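Prellarwood Standing Clothes Airer, 11-Rail

Home > Laundry > Airers and racks > Prellarwood

In stock. Ships flat in one carton. Two people are listed on the assembly sheet, though one patient person will do.

The Prellarwood is a folding clothes airer made of ash, with 11 rails and a pair of brass-plated stays that hold it open. It dries laundry by the ancient method of leaving it alone. There is no motor, no app, and no setting for delicates. You hang the delicates on it and they are treated exactly like the towels.

We have sold it for long enough to know who buys it. Some of you have a dryer that shrinks things. Some of you have a landlord who promised a dryer. A fair number of you own a plastic-coated wire airer that has begun to rust at the joints and leave orange dashes across your pillowcases, and to you we say welcome, come in, sit down.

What it's made of

The frame and rails are solid ash, sanded and finished with two coats of hard wax oil. Eckhard Baumgart, who drew up the first one for his own hallway, wanted it left bare. Then he dried a pair of dark jeans on the bare one. The second one was oiled.

The rails are round and thick enough that a shirt doesn't come off with a ridge across the chest. The thin rails on cheap airers are very good at that ridge, and if you've been ironing it out every week for years, you may find yourself with some spare time and nothing planned for it.
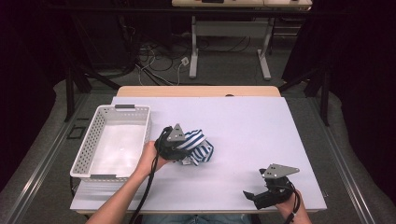
The hinge pins are stainless steel and the stays are steel with brass plating. We tried solid brass stays for a while. They were lovely, and they bent.

Sizes and numbers

Height, open: 61 inches
Rail length: 610 mm (24 inches, for those of us who think in feet)
Number of rails: 11
Folded depth: slim enough for behind a door, assuming a normal door and a normal amount of stuff already behind it
Finish: Natural, Smoke, or Sullen
Feet: cork pads, replaceable

A word about Sullen. It's a gray-green that looked cheerful on the sample card and less so on a whole airer. Pallavi Rathore in our office named it on the spot and the name went to the printer before anyone had a better idea. It now outsells Smoke. Draw your own conclusions about the people who dry their clothes indoors.

Where to put it

Air matters more than heat. An airer pushed up against a radiator will dry the side facing the radiator and sulk about the rest. Pull it out a foot or so, crack a window if the weather allows, and leave a gap between garments. If you fill every rail edge to edge with wet cotton, you've built a damp wall, and it will behave like one.

Put the heavy things low. Jeans, sweatshirts, bath sheets and anything with a hood go on the bottom rails. Shirts and pillowcases go up top. Socks go wherever socks go; we don't pretend to have influence there.

Shake each piece hard before you hang it. It takes out most of the creases and annoys the dog.

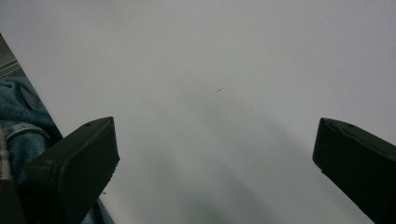 Can I use it outdoors?

On a dry day it's fine on a patio or a level bit of grass, as long as you bring it back in by evening. The oil finish copes with splashes but not with being left out all night, and the cork feet swell if they sit in a puddle. In a stiff wind, fold it up. It has a large sail area once you've hung a sheet on it.

Looking after it

Wipe the rails with a damp cloth now and then. Once a year, ideally in April when you're feeling ambitious about the house anyway, rub in a little hard wax oil and let it dry overnight before you hang anything you like. We sell a small tin under our Drunenon label, and any good food-safe wax oil from the hardware store will also do the job. Don't use furniture polish. It comes off on your shirts and you will smell like a lemon at work.

If a hinge pin starts to squeak, a rub of candle wax usually settles it. Please don't use cooking oil. We've had several airers back that smelled of fries.

Cork feet wear down in the end, sooner on tile than on carpet. A set of four is in the spares list below, and they press on by hand.

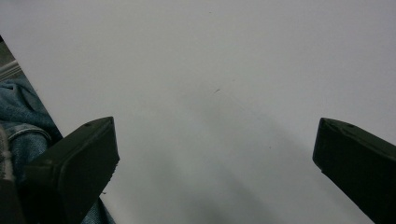

Putting it together

The carton holds two side frames, the rails, the stays, a bag of pins and a wooden peg that looks important. The peg is for tapping in the pins. People lose it with the packaging and then use a shoe, and the shoe works almost as well.

Lay one side frame flat on the floor, set all the rails into it, then lower the second frame on top. Start from the middle rail and work outward. Starting from one end is perfectly possible and gives you the experience of ten rails escaping while you chase the last one.

Guarantee and returns

You have 100 days to change your mind. The airer has to come back clean and dry, with its pins. After that the frame and rails are guaranteed against splitting and warping under ordinary household use. Chin-ups are not ordinary household use, and we can tell.

Spares

Single rail, any finish
Hinge pin, pack of four
Cork feet, set of four
Stay, left or right (left is the one with the notch)
Wooden peg, for those who threw it out

Also in this range

The Nedeljković wall rack, for bathrooms with no floor to speak of. It folds flat and takes a full set of towels.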